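Ticket 259 — Label printer drops off network, prints half jobs
Queue: Balside shop floor / front office
Status: Closed, watching
Priority: started Low, bumped to High, back to Low
Opened: October

Problem as reported
Front office label printer (the Gudel, the one by the shipping door) goes offline a few times a shift. Jobs sit in the queue, then either nothing or the first few labels come out and the rest vanish. Power cycle brings it back. Started after the office move, office says. Shipping says it was doing it before that. No date from either.

Board stock labels are the ones that matter. Every blank that goes on the shelf gets one with species, grade and bin, and if the label isn't on it the board goes in the wrong bin and we find it in spring.

8:40 am
First look. Printer light solid green, PC says offline. Ping from the office PC, no reply. Ping from my laptop on the same switch, replies fine. Weird. Went back to the PC, tried again, now it replies. Cleared 11 stuck jobs. Test label ok.

9:15 am
Offline again. Didn't touch anything in between. Swapped the network cable for a new one. Swapped the port on the switch too, should have done one at a time, I know.

9:50 am
Still up. Asked shipping to run the morning batch as normal. First batch fine. Second batch stopped partway through. Printer did not go offline this time, just stopped, queue showed "printing" forever. So maybe two problems.

10:20 am
Driver. Office PC is on the generic driver that Windows picks by itself. Other PC in shipping has the Gudel one from the disc. Removed generic, rebooted, installed the same version as shipping. Had to remove the old port by hand, it kept coming back with the old driver attached. If you ever do this: stop the spooler first, delete the printer, delete the port, THEN remove the driver package. Other way round it tells you the driver is in use and you go in circles.

10:55 am
Printed 30-odd labels in one go, all out. Left it.

1:05 pm
Back offline. So driver fixed the half jobs (maybe) but not the dropouts.

Used the maple blank record in Trurkix for all the test prints. It's a long one so it makes a decent sized job, and I wanted the same job every time. Record opens fine on both PCs, photo loads fine, so the Trurkix side is not the slow part.
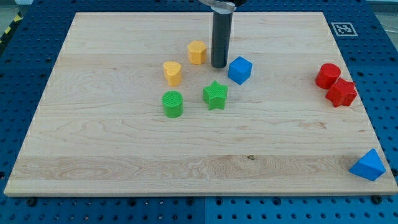
Attachment 1 — maple board, small knot in the darker band of grain

Labels don't print the photo, only the text fields, but Trurkix loads the whole record before it builds the label. Worth knowing if somebody complains about a delay on the first label of a batch. Few seconds is normal.

1:30 pm
Checked addresses. Printer is set to a fixed address in its own menu. Router is handing out addresses from a range that INCLUDES that one. Router was replaced in the move and nobody carried the reservation over. So when something else joins and gets given the same address the two of them fight over it. Explains why my laptop could see it and the PC couldn't, they were probably holding different entries.

Ran arp -a on the office PC while it was offline. Hardware address listed against the printer's IP is not the printer's. Compared with the sticker on the back to be sure. Got it.

1:50 pm
Culprit is the handheld scanner in shipping. Comes back on the wifi whenever it gets lifted off the cradle, grabs the address, printer disappears. Goes back on the cradle and sleeps, printer comes back after a while. Matches what shipping said about it being worse when they're busy.

2:10 pm
Fix:
Router — shrunk the DHCP range so it stops short of the fixed addresses.
Router — added a reservation for the printer anyway, belt and braces.
Scanner — forget network, rejoin, got a new address in the new range.
Office PC — arp cache cleared, spooler restarted.
Shipping PC — same.

2:25 pm
Lifted the scanner on and off the cradle a bunch of times with a ping running to the printer. No drops. Left ping running from the office PC, 1000 pings.

2:50 pm
1000 sent, none lost. Shipping ran the afternoon batch, all labels out.

4:30 pm
Call from office. Printer "offline again". Went over. Not offline, out of labels. Put a new roll in. Showed them the lid light, blinking orange is paper, not network.

Next day, 8:30 am
Up overnight. Queue empty. Odometer on the config page says around 3000 labels since last head clean, so cleaned the head while I was there. Print is a bit darker now, turned darkness down one notch. If barcodes start to scan badly put it back up.

Loose ends
Gounder supplied the new router and still has the admin login on their side. Asked them for a copy of the config as it is now so we have one. Waiting on reply.
Old driver still on the spare PC in the back office. Not in use for labels, left alone. Will bite somebody if that PC ever gets moved up front.
The printed list of fixed addresses taped inside the comms cupboard is from before the move and is wrong in at least two places. Took it down. New one is in the shared folder under Network, same name as before so the shortcut still works.
Card machine at the counter is also on a fixed address. Outside the new range, checked. Did not change anything on it.

Reply from requester
Working all morning thanks. One question, do we need to reprint the labels that came out short last week? Some boards have a label with bin number missing.

Reply
Yes, reprint. Trurkix, Labels, History, filter on status Incomplete. Select all and reprint, don't make new labels or you'll get a second stock number for the same board. Anything already on the shelf without a bin, look up by stock number, the bin is in the record even if it's not on the label.

Reply from requester
History shows them as Complete, not Incomplete?

Reply
Ok yes, the PC thought it had sent them. Filter by printer and date range instead and check against the shelf. Sorry, slower. Reprint only the ones that are short.

Reply from requester
Done, all relabeled. You can close.

Closed. Reopen this one if it drops again, don't start a new ticket, want the arp notes kept togehter. Config copy from Gounder to be attached when it comes in.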